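From the Sidelines: a good night for Groltari

Well, what a month it's been for those of us who follow the Groltari women! Our captain is on the shortlist for the league's Player of the Season award, and I may have yelled loud enough to scare the dog when the list went up on 26th November. Our goalkeeper made it onto the list too, so that's 2 names from a club that plays in front of 1000 people on a sunny day.

I've been going to games since we played on the sloping field behind the bus depot, and I can't remember a season like it. We started badly (I'm still sore about the opening loss to Nudero, when we gave up a goal from a throw-in, of all things). Then April came and we went eight games without losing. The captain scored in six of them, including that free kick against Jestodent, and if you were standing at the river end you know exactly how it dipped.

The goalkeeper will probably get fewer votes, because goalkeepers always do, but she's my pick. She missed the start of the season with a broken finger and still had more shutouts than anyone else in the league. The penalty save at Nudero in the return game was worth the bus fare, and the bus broke down!

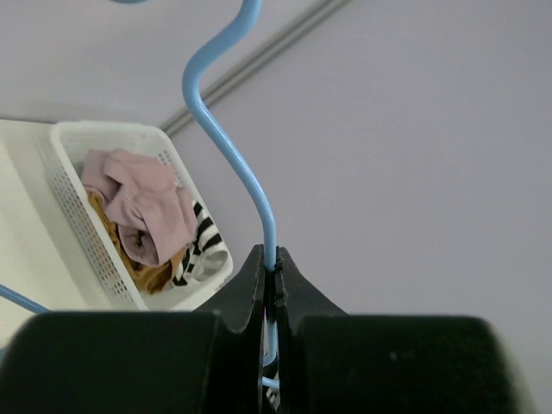
A blue hanger and the laundry basket.

Anyway, voting. Season ticket holders get one vote each, and you can hand in your slip at the Bahrami Street ticket window or drop it in the box by the snack bar. Please write the player's full name. Last time a whole bunch of slips just said "number 9" and they were thrown out, mine included.

The supporters' bus for the awards dinner has room for around 80 of us, and it's filling up fast. Dinner is chicken or the vegetable pie. I had the pie last year and I'd go with the chicken.

One more thing while I've got you: the first home game after the break is Jestodent again, and the club has moved kickoff up an hour on account of the floodlights. Gates open early, the north stand steps are still closed for repairs, and I'll be in my usual spot by the corner flag with the big green thermos. Come say hi!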